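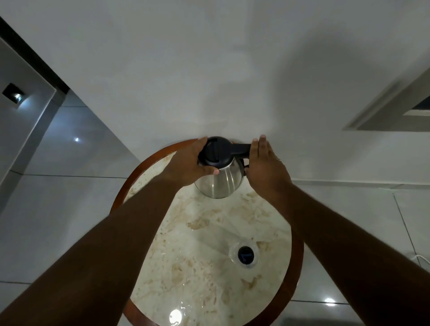
Kettle over the basin, one of the 300 clips.

So I promised I'd write up how the grip labelling has been going, and here we are in the new year with the kettle finally behind me!

Quick recap if you've missed the earlier posts. At Gulstead we're trying to teach a robot to handle household things by showing it video of people doing it, filmed from head height so it sees the job much as the person does. The first version, Flornia, only looked at where the hands were. Fine for cups. Hopeless for kettles, as I moaned in April.

The trouble is that we don't use our two hands the same way. Look at the left one up there, fingers curled over the lid, and then the right one, open and upright with the palm pressed against the handle. Flornia saw two hands near a kettle and called it two grips, so the arm would try to close on both sides and make a right mess of the plan.

What we do now (the new version is called Remisham, don't ask) is give every hand its own label in every clip. Is it holding, pushing, steadying, or just nearby? I did most of the labelling myself, with a lot of tea, and I still argue with myself over pushing and steadying. Then the model has to guess the label for each hand before it's allowed to guess any movement. That's really the whole trick. It's not clever, it's just putting the questions in a sensible order.

And it helped! On the clips we'd kept back for testing, Flornia got the right label for both hands in 16 out of every 100. Remisham gets 80. I ran it 5 times with different random starts because I didn't believe the first one, and it won every time.

It still struggles when a hand hides the bit that matters. You can't see the spout in the kettle shot, for instance, it's under the left hand and the lid, so the model has to work out which way the thing would pour from the handle alone. Shiny metal doesn't help either, and nor does wet marble with a light bouncing off it.

Next up is the Pattinasarany set, which is all jars and bottles, so twisting lids. I've got the label sheet half drafted and I already can't decide if twisting counts as holding. If you've got opinions, the comments are open.

Posted 14 January 2018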